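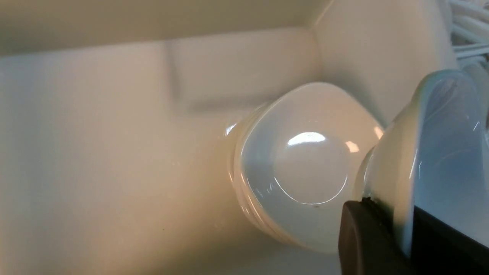 Buying cups by the sleeve was the mistake, according to Rhonda Desjardins, and she made it for three summers before she changed anything. She would open a sleeve for a party, use half of it, and push the rest to the back of a cupboard. By the time she went looking again, the plastic wrap had split and the cups had rolled behind the slow cooker.

By Mahnaz Ranjbar
June

Filed under: Home & Table / Storage

Desjardins now keeps her party cups in one plain bin with smooth sides, and she is far from the only one. Readers who wrote to us this spring about kitchen storage brought up cups more than plates, napkins or flatware. Cups are light and awkward. They tip over, they pick up dust, and a tall stack will not stand up on a shelf that gets bumped.

The simplest fix is to lay the stack down. A nested stack on its side takes up the length of the bin and leaves the space above it free. A light-colored bin helps too, as crumbs and grit show up against it and can be wiped away before the cups go back in.

Tuấn Mạch rents out party supplies from a storefront called Kanport and keeps 700 reusable plastic cups in rotation. He stores them in stacks of 40. Anything taller bends in the middle when it is picked up, he said, and the cups at the bottom get wedged together.

Stuck cups are the most common complaint. Two cups pushed together while damp can hold tight for weeks. Mạch dries his upside down on a rack overnight and stacks them the next morning. When a pair does stick, he stands the lower cup in warm water for a minute and twists. He does not pull straight up, which has cost him a number of rims.

Translucent cups need a closer look than solid colors. Cloudiness from a dishwasher is easy to miss against milky plastic, and so is a small speck on the base. Hold each one up to a window before it goes on the stack.

A bin does not have to be expensive. Desjardins paid $8 for hers at a yard sale. It came without a lid, so she lays a clean dish towel over the top and changes it when she changes the kitchen towels.

She also keeps a few loose cups at one end of the bin for everyday use. Her grandchildren take those and leave the stack alone, most of the time.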